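[Wurnness-list] Re: Odds and ends for the share table
February 4, 2021

On the share table, someone at the Bridstead end wrote:

> Could whoever is sorting the odds and ends tell us what is
> left? I'm after a cup for the bathroom and anything that
> would do for a play kitchen. Also, are we still meant to peel
> the stickers off before things go out? I left mine on in
> November and it came back to me.
>
> I can collect after work but not before.

Most of the last box has gone. The baking tins went first, then the picture hooks and the jar of buttons. The remaining bits are on the white table and can stay there until the end of next week. After that I need the table for the seedling trays.

On the cup, yes, there is one. It's pale blue on the outside and a darker grey-green inside, plain cylinder shape, a bit narrower at one end. For the play kitchen there is a slice of toy pizza with olives and a little green leaf on it. I don't have the rest of the pizza and I don't know if there ever was one. If anybody on the Multero side has a box of toy food with a slice missing, please speak up before it goes.
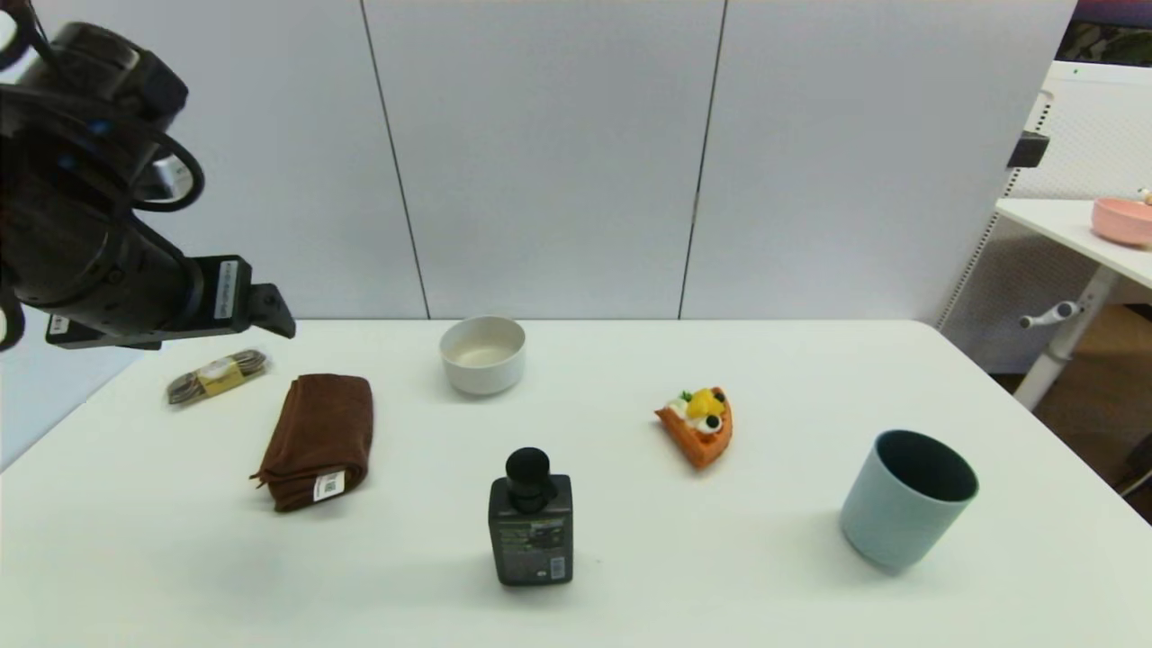

Wurnness list moderator and share table coordinator

The shoelaces are still in their yellow paper band. They are a brownish grey colour and I haven't undone them to measure, so if you need them for boots you had better bring a boot. The brown towel is microfibre, more of a drying cloth than a bath towel, and it still has its tag.

The white bowl is a decent depth and would do for soup or for rising a small amount of dough. It's ceramic, so please bring something to wrap it in. I'm out of newspaper.

The dark grey pump bottle is for whoever wants to refill it. I would wash it out first whatever you plan to put in it.

On stickers – we changed this after the November swap. Leave barcodes and tags on if they are already on. A couple of people had peeled them and left the glue behind, and that was worse. Price stickers from the Kocabaş shop should still come off, as they confuse people into thinking we are charging.

Pickup is from the side porch in Bridstead, same as before. Reply to the list with the item and I'll put it in a bag with your street name on it. First reply gets it. If two come in close together I go by the time on the message. Bags not collected within 15 days go back on the table.

I'll hold the cup and the pizza slice for you until I hear otherwise. After work is fine, the porch light is on a timer and goes off at 7.

Please don't send new donations this month. I have nowhere to put them.

2 replies | 0 shares
Contact the list moderator | Back to top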